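Drodlow Furniture Reuse Workshop
Progress report to the Brindham Fund
Thursday, June 15, 2023

Summary

The workshop has now repaired and passed on 172 pieces of furniture under this grant. Most were dining chairs, nightstands and small chests of drawers. Spending is within budget apart from hardware, which is explained below. The hallway storage range is behind schedule and we are asking to move its finish date to August.

Repair and resale

Donations have been steady and we have had to turn some away for lack of floor space. We no longer accept large wardrobes unless they come apart, as two people cannot get them safely up the loading ramp. Chests of drawers remain the easiest pieces to place. The usual faults are split runners, missing knobs and bottoms that have dropped out of their grooves, and all of these can be fixed with stock we keep on the shelf.

Chairs take longer. Loose joints have to be knocked apart, cleaned of old glue and clamped overnight, and we only have enough clamps for one set at a time. We bought more bar clamps in the spring, which helped, but chairs still make up most of the waiting list.

Prices have stayed where we set them at the start of the grant. Households referred by the housing office pay nothing, and delivery inside Drodlow is free to them.

Hallway storage range

The second part of the grant pays for a small range of new pieces made from reclaimed boards. We chose hallway furniture after asking buyers what they could not find secondhand. Shoe storage came up more than anything else, followed by narrow benches.

The first design is a bench with an open shelf underneath, called the Kos. It went through 3 versions. The first shelf was too shallow for adult shoes and the second sagged in the middle. The current one has a center support and a seat 13 inches deep, and the shelf can be lifted out for cleaning.

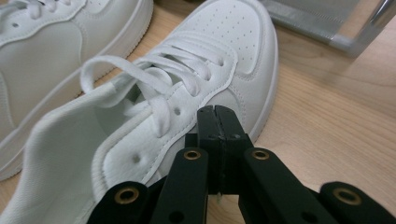

White low-top sneaker with flat laces.

We have finished and sold 25 benches. Buyers were asked for comments at pickup. Several wanted a lower back rail so the bench could sit under a coat rack, and we have made that change to the drawings. One asked for a lid. We are not planning to offer one, as hinges would add to both the cost and the build time.

The second design, a tall cabinet with tilting fronts, is not ready. The pivot we first used wore through the reclaimed pine after a few weeks of opening and closing in the shop. Instead, we are fitting a steel pin in a hardwood block, and two test fronts are now in use by the door.

Budget

Wages, rent and van costs are in line with the plan. Hardware is over, mainly because of the steel pins and the extra clamps. We have covered the difference from the finishing line, where switching from lacquer to hard wax oil saved money – it also cut the drying time, so pieces leave the shop sooner. No change to the total is requested. 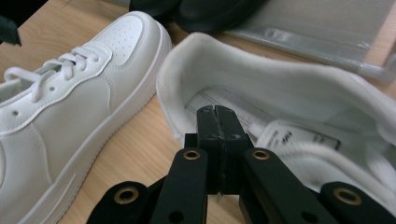
Next steps

Finish testing the cabinet pivot and settle the drawings.
Build the first batch of cabinets by the end of August, if the new date is agreed.
Clear the chair waiting list before taking in more sets.
Replace the dust bags on the extractor and have the table saw serviced.

We need a decision on the date change before we order hardwood for the pivot blocks. The supplier will hold the current price for up to 3 weeks. Receipts and the full spending table are being sent separately.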